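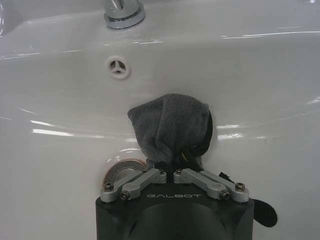
Asanka Matubbar wrote back after reading the first version and said that bedtime in a house with small children doesn't start at bedtime, it starts when somebody notices how late dinner is running, and could the diaries please have a column for that. So now they do, and I'm very glad of it, and if you used the old files you will want to read the part on columns again before you do anything else.

Navaratnam Bedtime Diaries
README, second version

What you are getting

A set of 200 evenings written down by parents, grandparents and one very patient aunt, each covering the stretch between dinner and the last child asleep (or the last child pretending to be). The evenings come from six households. I had hoped for more, but keeping a diary at the tail end of the day is a lot to ask of tired people, and I would rather have a small pile kept by folks who meant it than a big pile filled in at breakfast from memory.

The name comes from Navaratnam, the little building where our playgroup meets. Most of the families know each other from there, and most of the diaries were first handed to me over the coffee table in the hallway - some of them on the backs of grocery lists, which made for slow typing.

Why I started it

My oldest was not a sleeper, my second was, and I spent a long time believing I had finally learned how to do it. Then my sister's baby came along and I gave her all of my excellent advice and none of it worked. I got curious about what other people's evenings look like when no one is giving or taking advice. I wanted the plain order of things: who bathed whom, who read, who gave up and lay down on the floor. I still find it comforting to read through, even the rough nights, maybe the rough nights most of all.

Files

evenings.csv - one row for each evening
steps.csv - one row for each thing that happened in an evening, in order
households.txt - a short paragraph about each home, written by the people in it
notes_remo.txt - comments from Remo Leone on the typing and the mistakes he found

Columns in evenings.csv

household: a letter and nothing more. Please don't try to work out who is who. If you belong to the playgroup you probably can, and I'm asking you nicely not to.

dinner_late: new in this version, thanks to Asanka. Yes, no, or blank. For the older diaries I went back and asked, and where the family couldn't remember I left it blank. A blank means we don't know. It doesn't mean dinner was on time!

lights_out: when the lights went off for the first time.

asleep: when the last child was asleep, as best the grown-up could tell. Treat it gently. Several people told me they fell asleep before the child did and wrote down a guess the next day, and I have marked those with a g where they owned up to it.

who: who did most of the evening. This can be mom, dad, grandparent, aunt, sitter or shared. "Shared" turned out to mean very different things in different homes, so please look at steps.csv before making anything of it.

mood: one word, chosen by the writer. I did not tidy these up. You will find "fine" a great deal, and also "soup," which the family in question understands perfectly and has declined to explain to me.

Columns in steps.csv

evening: matches the row number in evenings.csv.
order: first thing, second thing, and so on.
step: bath, teeth, pajamas, story, song, drink, potty, talk, cry, other.
words: whatever the writer put down, with names taken out.

I went back and forth on whether "drink" and "second drink" should be separate steps. They are both just "drink," and the order column will show you how often it came around again.

How it was put together

Some 80 of the evenings were kept on the paper sheets I made, which have the Kamex heading at the top because I borrowed a layout from an old Kamex chore chart we had on the fridge. The rest came in as text messages, voice notes and, in one household, a spiral notebook shared between two grandmothers with strong opinions about each other's handwriting. I typed everything up and Remo read it back against the originals. Where we disagreed, we asked the family, and where the family disagreed we kept what was written first.

Things to be careful about

Nearly all of the diaries were kept in February, when it's dark early. I'd expect summer evenings to look quite different, and I wouldn't want anyone to read these as a whole year.

Household C had a stomach bug go through it. I left those evenings in, since that is part of life with kids, but they are long and they will pull your averages around.

People skip writing on their worst nights. I know I did.

None of this can tell you what time your own child ought to be asleep. I would feel terrible if somebody used it that way.

Using and sharing

You're welcome to use the files for school projects, for playgroup talks or just to feel less alone. Please don't sell them, and please don't quote from the words column next to the name of our town. The Bater parents' circle has a copy too, and Gikano keeps one on its shared drive for families who would like to read it without fussing with downloads.

Changes

11th April: added dinner_late, fixed the mixed-up rows in household E, put the missing songs back into steps.csv.

Corrections go to me or to Remo, on paper if you like. A few more sheets are still out with families, and I'll add them as they come home.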